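January, shoe rack task, notes after lunch

Rack station up since 9:40. Vy Trịnh on the headset, me on logging, Dale Robichaud in and out.
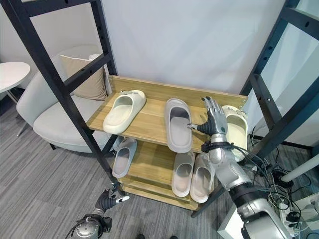 Count so far 1368 episodes for the whole task, 299 of them from this morning. Need to strip the bad ones before anything goes over to Nundance. Dale wants them tagged by failure type, I said fine but only 3 types or we'll never finish – dropped, wrong shelf, timeout. Anything else goes in comments.

Right hand thumb lagging again. Recalibrated twice, better, then drifted agian. Vy says she can feel it in the glove before it shows up in the log. Swap glove w/ the Lewis one tomorrow and compare.

Slides are harder than the sneakers were. Strap gives when you pinch it and the heel swings round. Try going in over the strap, thumb underneath, slower close. Did maybe roughly 100 that way, look cleaner to me, haven't checked the numbers.

Resets too neat!! We keep putting the pairs back the same way. Mix angles, split pairs across shelves, one facing backwards sometimes. Drukent set had this problem and the policy just memorized positions.

To do
– disk on logger nearly full, move old Wanetti runs off
– timestamps off between wrist and head streams, ask Dale
– retighten upper shelf screws
– Vy on again at 3, me resetting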